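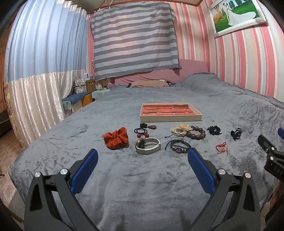
Fig. 2. Small accessories laid out on the blanket, with the open tray behind them.

Section 4. Sorting hair accessories into the Plistberg tray

Choose a wide and flat surface before you begin. A made bed is suitable. Smooth the blanket with your hand, so that small clips do not sink in the pile.

1. Take out everything from the old box or bag and spread it on the blanket in one layer.

2. Place the tray behind the items, with the open side up. The brick-pattern lining must lie flat on the bottom. If a corner of the lining stands up, press it down with one finger.

3. Separate hair ties which are looped together. Hold them by the elastic and do not pull on the beads.

CAUTION: Beads and small clips can be swallowed. Keep them away from children under 4 years, also during sorting.

4. Put the fabric scrunchies in the tray first. They are soft and make a good bed for the hard pieces.

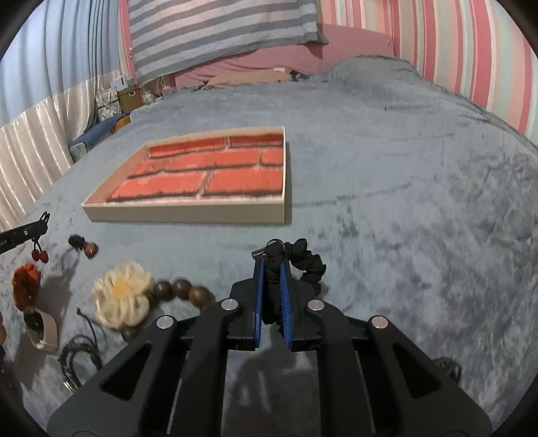
5. Hold each scrunchie by its gathered part and lower it slowly – if you drop it from high, it can roll over the rim.

6. Lay fabric flowers with the petals up. Do not put anything heavy on them, the petals keep the fold for a long time.

7. Collect the beads at the end, and check the creases of the blanket for the small ones.

Note: Black clips are difficult to find on a dark blanket. Spread a light towel under them, or work near the window.

Note: The lining may be wiped with a dry cloth. Do not wash it. A spare lining can be ordered from Curico with the part number 756.

Text: Rafia Orakzai. Last revised Oct 13, 2018.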